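### 3.2 Where people keep the spare key

I went into the Susmont interviews thinking I'd be writing about locks. Silly me! What people wanted to talk about was the spare: who has it, which drawer it lives in, and the awful moment when you need it and can't remember. We mailed 3000 short surveys to renters and homeowners in July, and the stories that came back in the margins were so good that I ended up coding those too (thank you, Godelieve Smits, for reading my handwriting).

Renters gave a spare to a neighbor far more often than I'd guessed. Homeowners tended to hide theirs outdoors, and plenty of them told us exactly where, which I've left out of the tables for obvious reasons. In Niltau, the smaller of our two towns, several people had keys to houses whose owners had moved away years ago. They kept them on the same ring as their own and couldn't say why.
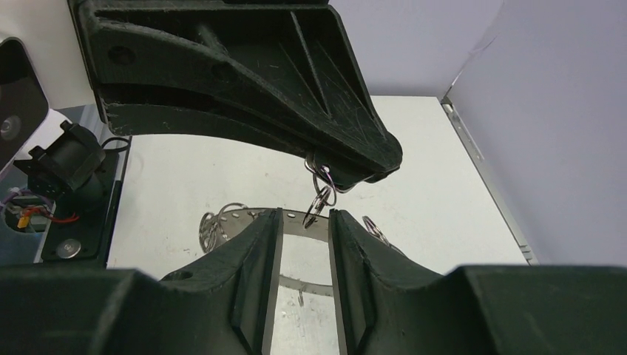
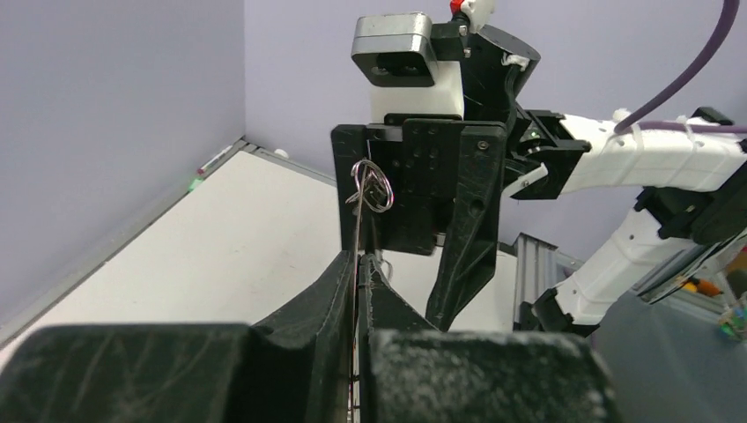

**Figure 4.** Metal rings of the kind discussed in this section.

The ring itself mattered more than I expected. People who kept everything on one ring called it "my keys," even when half of them opened somebody else's door. People with linked rings sorted by trust: home on one, everybody else's on the other. I asked 11 of them to walk me through their sorting, and the talks ran long (one went past 9 at night, with cake).

I should say that our follow-up leaned heavily on folks who like to chat, me included, so quieter households are thin in this part of the data. Section 3.3 goes back to the survey answers and looks at what happens to the spare after a breakup or a move.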